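Written rules for bathroom cleaning tasks -- how strict are yours?
Posted by grudau_ben, 11th January
4 replies | 201 views

grudau_ben
I'm rewriting our house rules for the bathroom rig and I'd like a second opinion before they go to Thắng Vi for sign-off. The old sheet is four pages and I don't think anyone reads past the first. So far I've got: one cloth per surface, toiletries off the sink top before wiping, and no reaching past glass or a mirror without a spotter.
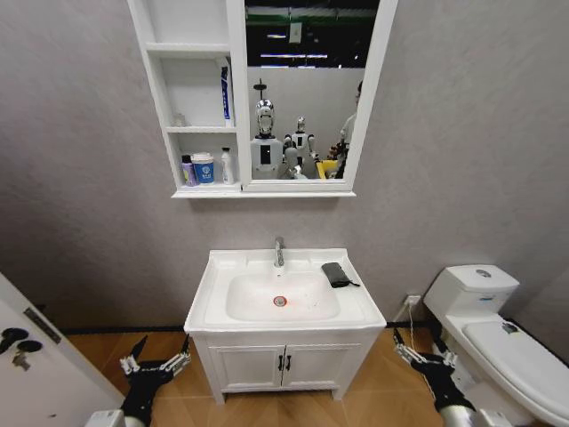
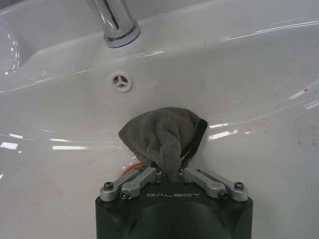
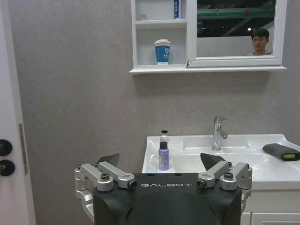 1. Where do small bottles go?

Laaksonen_fan
On the shelf, every time. If they're standing on the sink top when the arm comes in, I'd call the run void. And put a colour code on your cloths, grey for sink and something else for the loo.

drorov77
Void is a bit harsh! Real people leave bottles by the tap -- if you always tidy first you're testing a showroom. I'd allow two and log it.

Laaksonen_fan
Fine, but then it's a separate task with its own sheet. You can't mix them and compare scores.

2. Mirror cabinets

hilkka_v
We say door shut before any arm moves near it, and the spotter says "clear" out loud. Sounds daft, works for us. I'd move that one to the top of your page, Ben.

7 people found this thread useful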